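Home | News | Research | Facilities | People | Contact

Planning for the second arm: an interview with Nosipho Joubert

December 28, 2025

The Stulleck laboratory at Indiston will enter its next budget year with one robot arm in daily service and a request for another under review. Nosipho Joubert, who has managed equipment planning there for five years, met us to discuss how the request was prepared and what it leaves out.

The laboratory's present work concerns the pushing and sorting of small objects on a flat surface. Ms Joubert is firm that this should govern what is bought. "We were offered a larger arm on good terms," she said. "It would have carried loads that we never lift. I asked the group to write down what they do in an ordinary week, and we costed that."

The resulting list was short. It named the arm, a plain tool for its end, a base to fix things to, and a stock of coloured blocks in several shapes. The blocks, she noted, took up more discussion than their price deserved.

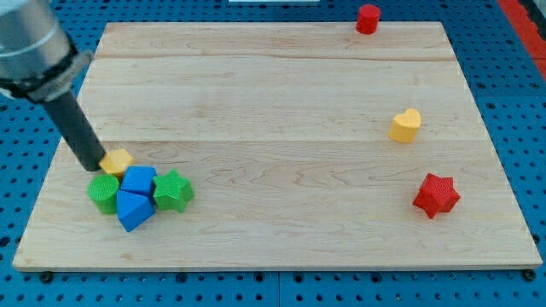 "People assume that the arm is the budget," Ms Joubert continued. "In our last round it was a little over half. The remainder went on mounting, spare parts, safety checks and the hours of the technician who looks after it all." The current plan sets aside 400 technician hours for the year, a figure agreed with Arnar Gunnlaugsson, head of the workshop.

Mr Gunnlaugsson had argued for more. He told the planning meeting in November that the first arm had been idle for 57 hours while a replacement cable was on order. Ms Joubert accepted the point and moved money from the furniture line to a small store of parts. "It is dull spending," she said, "and I would defend it before anything else on the page."

Two suppliers, Stustetti and Shabalala, were asked to quote. Both were required to price service visits separately from the purchase, a condition introduced by Busisiwe Kekana of the finance office. Ms Joubert described the earlier practice of accepting a single total as "comfortable and quite useless", as it gave no means of comparing the second year with the first.

On the question of leasing, she was more cautious. A lease would spread the cost, but the terms she has seen limit changes to the tool end of the arm, and her researchers change it often. "If a contract tells us that we may not drill a hole in our own adaptor plate, it is the wrong contract for this group."

A decision is expected before the spring. Should the request be refused, the existing arm will be shared between two projects on alternate mornings — an arrangement Ms Joubert has already drafted and would prefer to leave in the drawer.

Related items
Thandeka Dlamini on shared workshop time
Room 1118 reopens after rewiring
How to request a service visit

This site uses cookies to remember your settings. Accept | Manage choices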